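Dilari sidewalk nav episodes, data card

Status: working copy, last touched 18th April. Ask Shivam Mishra if something looks wrong.

What it is

Simulated episodes for pavement-level robot navigation. Front camera, one city block, glass-fronted building on one side, junction at the end of it. Everything rendered, no real streets. Made for the Aro planner tests, then kept because the shadow results were more intresting than the planner.

582 episodes in total. 222 of them have at least one pedestrian close to the robot, the rest are mostly empty pavement. Each episode is up to 30 seconds.

Crossing episodes

Robot waits or goes at the zebra crossing. Pedestrians in different clothes, incl. police uniform with lettering on the back. Overlap is common: one person nearly hidden by another, and the detector gives one box for two people. Labels come from the simulator so both people are in the ground truth, even if only a shoe and a bit of shoulder show.

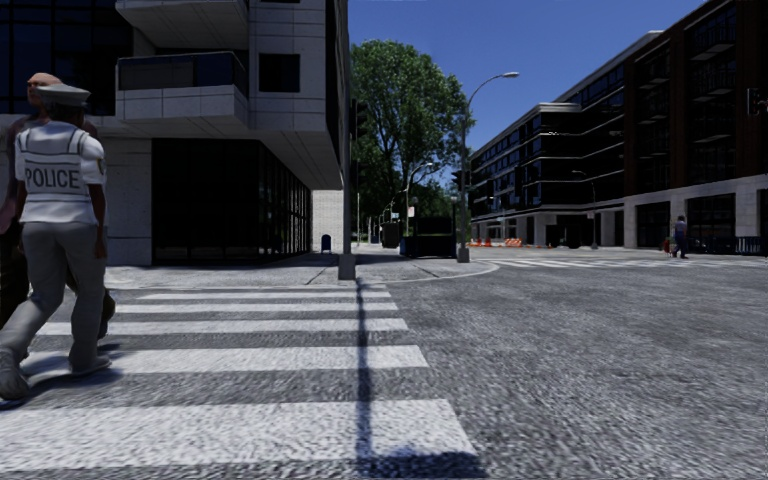

We score a merged box as a miss. Older runs (before February) scored it as a hit, don't compare against those. Prajapati baseline was re-run with the new scoring, old numbers deleted.

Pavement episodes

No crossing, just get along the block. Hard part is the shadow edge. Baseline treats a strong light/dark boundary on the concrete as a kerb and steers off it, mostly towards the railings. Static things are labelled by class: mailbox, lamp post, hydrant, railing, pole. Subway entrance counts as no-go, whole area inside the railing.
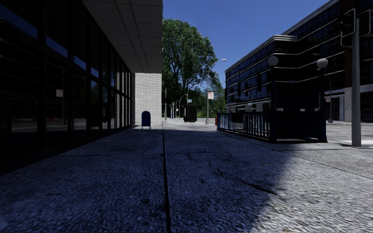

Method, short version

Train on the same route under 10 sun positions, geometry fixed. Add a penalty when the predicted free space changes between two renders of the same pose. That's the whole trick. Bremero is the model with the penalty, Prajapati is the one without. Same weights to start, same schedule.

Result: Bremero holds its line through shadow edges where Prajapati swerves. No gain on the merged boxes, they fail the same way.

Known problems

- sky is always clear, no rain, no night
- pole shadows are very thin and very dark, worse than real ones probably
- only one block so dont claim it generalises
- reflections in the ground floor glass sometimes get detected as people, not fixed yet

Splits are by route start, not by episode. Keep it that way or the same corner ends up in train and test.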